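What Is the Cloud?
Monday, May 31, 2021

When people say a photo or a game is "in the cloud," they don't mean the sky. They mean it is stored on computers in another building, sometimes in another country. Your tablet talks to those computers over the internet.

Where are the computers?

They are kept in places called data centers. A data center is a large building full of computers called servers. A server is a computer whose job is to send things to other computers when they ask. Most servers have no screen and no keyboard. They are flat and wide, and they slide into tall metal racks like trays in a school kitchen.

The company Mollero runs a data center outside the town of Trerby. It has 145 racks, and more than 2000 servers sit in them. From the road it looks like a warehouse. There are very few windows, and the people who work inside wear ear protection, because the fans are loud.

Why are there fans?

Computers get warm when they work. Put your hand on the bottom of a laptop that has been playing a long video and you will feel it. Thousands of servers in one room would soon get too hot to run, so cool air is blown in on one side of each rack and warm air is pulled out on the other. In October, when the weather turns cold, the Trerby building can use outside air for much of the day.

What happens when you save something?

Say you write a story for school and press Save. Your story is cut into small pieces of information called packets. The packets travel through your home's Wi-Fi, then through cables under the street, and then through longer cables between cities. At the data center they are put back together in the right order. All this usually takes less time than a blink.

The story is then copied. Many cloud companies keep 3 copies of everything, and they don't keep them all in the same place. Mollero has a second building in Redasov. If the power went out in Trerby, the copy in Redasov could still be used.

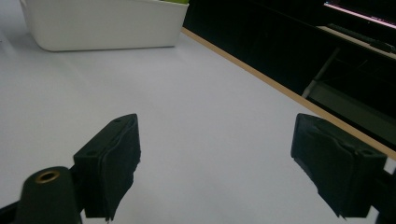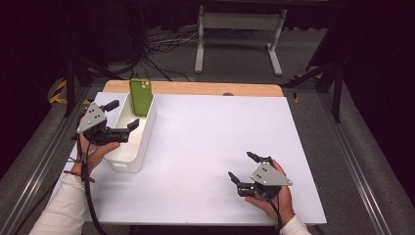
Who pays for it?

Companies that use the cloud pay for it a bit like your family pays for water. They use some, it gets measured, and a bill comes. This is called renting. A small company might rent two servers for most of the year and a lot more during a busy week -- then give them back when the week is over.

Bárány, a company that makes spelling games, works this way. On school mornings many children log in at the same time, so it rents extra servers before the first bell. At night it rents very few.

Is it safe?

Your things in the cloud are locked with a password. They are usually scrambled too, which is called encryption. Someone who got hold of the scrambled story would see only a jumble of letters and numbers. You can help by picking a long password and not sharing it with friends -- even good friends. A parent or guardian can help you choose one and keep it somewhere safe.

Words to know

Server: a computer that sends things to other computers.
Rack: a tall metal frame that holds servers.
Packet: a small piece of information sent over a network.
Encryption: scrambling information so that only someone with the right key can read it.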